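The Drawer of Manuals

15 Sep 2024

We have a drawer in our kitchen that holds the instruction booklets for everything we have ever plugged in. It used to be a folder. Before that it was an envelope. I opened it last week looking for birthday candles and it would not close again, so I spent an afternoon reading.

The oldest is for a Sturar hand mixer that my mother gave me when I moved out. The mixer died in a friend's apartment in another state. The booklet has come with me through four moves, in perfect health. It contains a recipe for salmon mousse, which I have never made and never will, and which I could not quite bring myself to throw away.

Under that was a booklet for a rice cooker in six languages. I read the English part and then, for comparison, the French part, which was a good deal longer and seemed to be having a better time. The English says "Do not open lid." The French, as far as my high school classes can carry me, goes into why a person might be tempted.

Then came the safety warnings. I would like to meet whoever is being addressed. Do not use the appliance in the bath. Do not use the appliance while asleep. The Fullavow blender has 133 pages and you don't reach the blending until well past the middle. By then I was frightened of the thing and had to go and look at it on the counter, where it was just sitting there being a blender.

I should admit that I am a reader of manuals by nature. My husband is not. He believes that a button will explain itself if you hold it down long enough. This is how our oven came to be in Sabbath mode for most of January. It stayed politely warm and would not tell us the time, and he said it was probably the cold weather. I found the answer on page 50. I read it aloud at dinner, slowly, and it was one of the nicer evenings of my marriage.

What gets me is the warranty cards. I found a whole stack of them, none mailed. Each one asks for my household income and my hobbies (choose up to three) before it will agree to fix a toaster. One offered golf, needlework and "personal computing." I filled that one in, out of respect, and now I have no idea what to do with it. The company, Brellero, seems to be an empty lot in the satellite view.

Mehwish Bugti, who had the desk next to mine at my last job, used to say that you should throw out the manual the day the machine stops being new to you. Everything is online anyway. She is right, and I tried it. I looked up our slow cooker, and the site wanted my email address, then my phone number, then sent me a manual for a different slow cooker, one with a lid that locks. Ours does not lock. I spent ten minutes looking for the latch.

So I have sorted the drawer. There is a pile for things we own, a pile for things we used to own, and a third pile for things I can't identify from the cover drawing. One of those has a diagram with parts labeled A to M and the words "Fit the guard before first use." I have asked around the house. If we have a guard, it isn't fitted.

The things-we-used-to-own pile was supposed to go out with the recycling. I got as far as the back door with it. Then I thought about the salmon mousse and put that one back, and the one with the golf, and the French rice cooker, and after that it seemed mean to single out the others.

The drawer still doesn't close. The candles were in the garage.

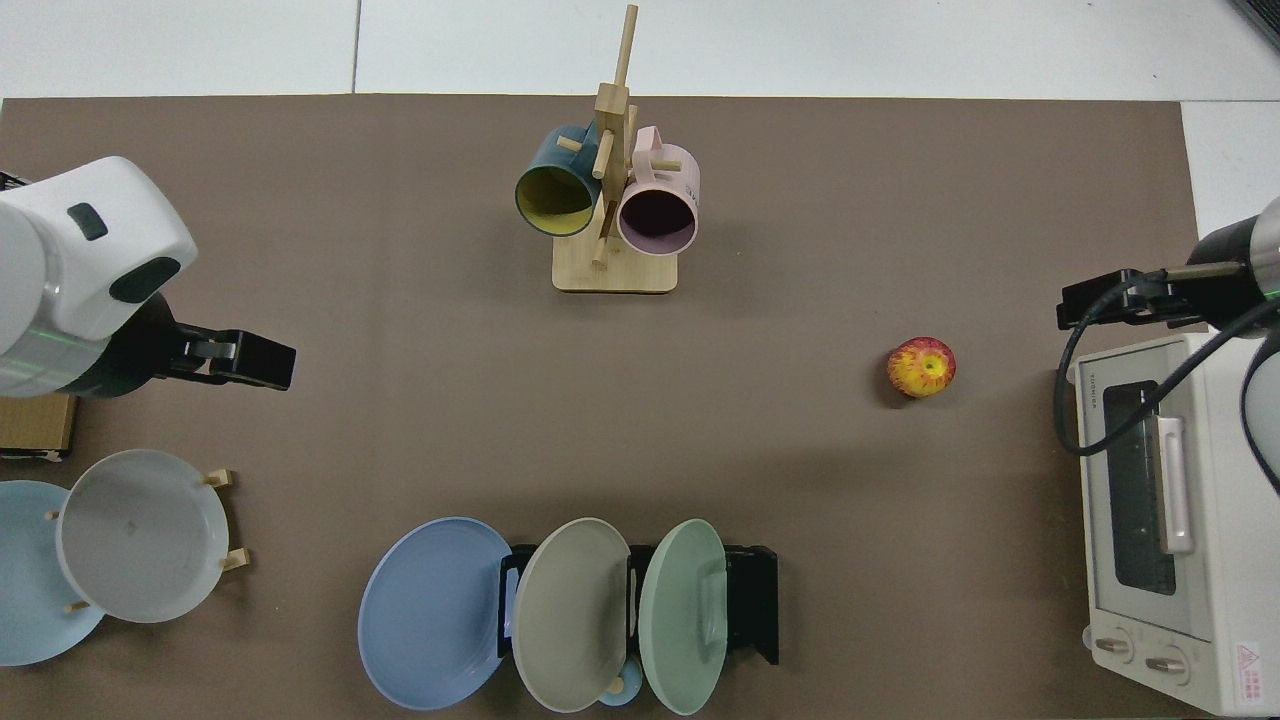

Kwaku Mahama
My father wrote the date and the price on the front of every manual, and sometimes a remark. The one for our old vacuum says "$300, and it still won't do stairs." I kept that one. Please make the mousse.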